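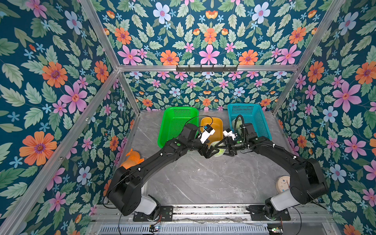 Setareh Safavi lacht erst mal, als ich sie nach dem Vorfall im Januar frage. »Welchen meinst du?«, sagt sie, und dann reden wir doch fast zwei Stunden über den einen. Sie programmiert bei Tindale die zweiarmigen Zellen, also die Anlagen, in denen zwei Arme gemeinsam Obst anfassen, übergeben und in Körbe sortieren. Klingt harmlos! War es auch, bis Durchlauf 2370.

»Da hat der linke Arm einfach nicht losgelassen«, erzählt sie. Beide Greifer hatten die Frucht, der rechte sollte übernehmen und wegfahren, und das tat er auch – nur dass der linke immer noch zuhielt. »Die haben dann gegeneinander gezogen. Ganz leise übrigens, ich hätte gedacht, so was kracht.« Das Schaumnetz riss, die Frucht flog gegen die Rückwand, und der rechte Arm schwang mit dem Restschwung ein gutes Stück nach vorn über die Tischkante.

Und da stand Hemant. Hemant Joshi war neu im Team und wollte gerade einen Korb geraderücken (dürfen tut man das im laufenden Betrieb natürlich nicht, das weiß er inzwischen auch). Er hat einen blauen Fleck am Unterarm abbekommen, mehr nicht. »Ich war trotzdem den ganzen Nachmittag zittrig«, sagt Setareh. »Er weniger als ich, glaube ich.«

Ich will wissen, woran es lag. Sie holt tief Luft. Verdächtigt haben sie zuerst das Netz, weil sich die Maschen gern mal an den Fingern verhaken. 17 Versuche mit verhaktem Netz, alle ohne Befund. Dann kam Abbas Karimi auf die Idee, die Zeitstempel der beiden Arme nebeneinanderzulegen. »Und da lagen die auseinander, und zwar mit jedem Durchlauf ein bisschen mehr. Der Rechte dachte, die Übergabe ist bestätigt. Dabei war das noch die Bestätigung von der Frucht davor.« Eine alte Nachricht im Puffer, die nie gelöscht wurde. »Peinlich, so was lernt man im zweiten Semester.«

Geändert haben sie seitdem einiges. Jede Übergabe hat jetzt eine eigene Nummer, und wenn die nicht passt, bleiben beide Arme stehen. Die Kraftgrenze beim Ziehen ist deutlich runter. Vorn hängt inzwischen ein Lichtvorhang, um den Homa Tabrizi lange gekämpft hatte. »Homa hatte den schon vorher beantragt, zweimal sogar. Das muss man auch mal so aufschreiben«, sagt Setareh, und das mache ich hiermit gern.

Ob sie der Zelle wieder traut? Sie überlegt ziemlich lange. Bis zu unserem Gespräch waren es 2993 Durchläufe, und seit dem Umbau haben die Arme ein paarmal angehalten, jedes Mal wegen einer falschen Nummer. »Früher hätte mich das genervt, der Stillstand. Jetzt gehe ich hin, schaue ins Protokoll und bin ganz froh.« Woher die falschen Nummern kommen, wissen sie noch nicht. Abbas sitzt dran.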